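Stanatari After-School Robotics Club
Progress report to the Civitz Fund
Sep 1, 2019

Dear friends at Civitz,

Thank you again for your patience while we got our summer paperwork together. The grant was $2000, and as of this report we have spent all but $400 of it. Most of the money went toward the arm and its mounting hardware, and the rest on cables, a second power supply, a very sturdy table and a whole lot of plastic tableware (the cheapest line in the budget and, if you ask the students, the best one).

We finished the year with 19 students, which is more than we had chairs for in May, and most of them have told us they are coming back. They split themselves into two teams. Team Fu works on the motions, meaning how the arm reaches, closes and lets go. Team Zatetti keeps the practice log and decides what the table should look like before each run. They named themselves, and I have been told the names are not up for discussion!

The task they picked for the club project is clearing a table after a meal. It sounded modest to me when Salamatu Sani first brought it to us on behalf of the students, but she has coached them through enough of it by now that I have a real respect for anyone who stacks dishes for a living. We began with two bowls on a bare table and have been adding dishes and colors ever since, so that the arm has to deal with clutter and reach past things it isn't supposed to touch. 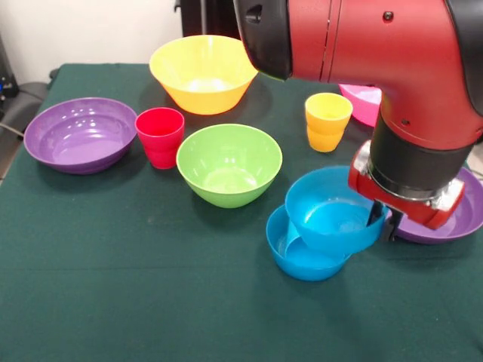

How do the students decide that a stacking routine is ready? They run it from several different starting layouts, and both teams have to sign the log before it goes into the club's library.

The log is something I'd love for you to see in person. Team Zatetti set a goal of 500 written entries by the end of the school year, and they are well on their way. Some entries are one line long and some are closer to a diary – there is a lovely one about a cup that kept rolling off toward the door.

We have had our setbacks too. The first set of finger pads wore smooth much faster than we planned for, and we lost a couple of weeks waiting on replacements. Scheduling has also been tight, with band practice and robotics wanting the same afternoons, and we are still working that out with the school.

For the fall we plan to spend the remaining funds on spare pads and on bus fare for the regional showcase. Salamatu would also like the younger students to start writing their own motions instead of borrowing from the older ones, and I think they're ready.

Please do come by any time you are in the neighborhood.

Warmly,
Henrique Barros
Club Director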